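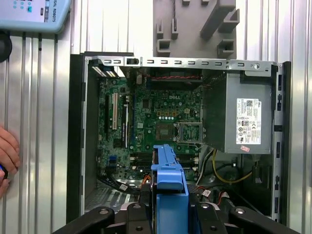
Ticket: label printing stops in the afternoon
Site: Ratwood, packing office
Opened by: Primo Pagano
Status: open, waiting on supplier

The label program (Drokari) hangs when a long batch is sent. It gets to label 23 and sits there. The queue shows the job as printing. Cancelling does nothing until the print service is restarted. Short batches go through. It only happens after 3 pm, when the second shift logs on.

Tried so far: new cable, driver taken off and put back, different USB port. No change.

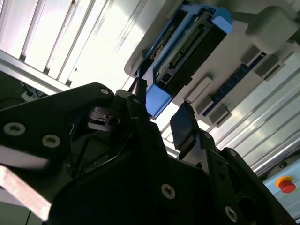
Gaetano Cocco: Check the spool folder before you swap anything else. We had the same at Bassi and there were almost 3,000 old jobs in it.

Checked. Folder was full. Stopped the service, emptied it, started again. Batch of 18 fine, long batch hung again at the same label.

Template on label 23 uses the Marnus font, which isn't installed for the second shift login. Installed it for all users. Long batch now prints to the end, but with a pause of 4 seconds at that label.
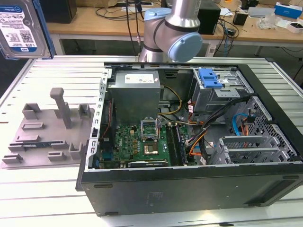 Still to do

Ask Drokari support about the pause.
Set the spool folder to clear overnight.
Leave the ticket open until the October stock count is done.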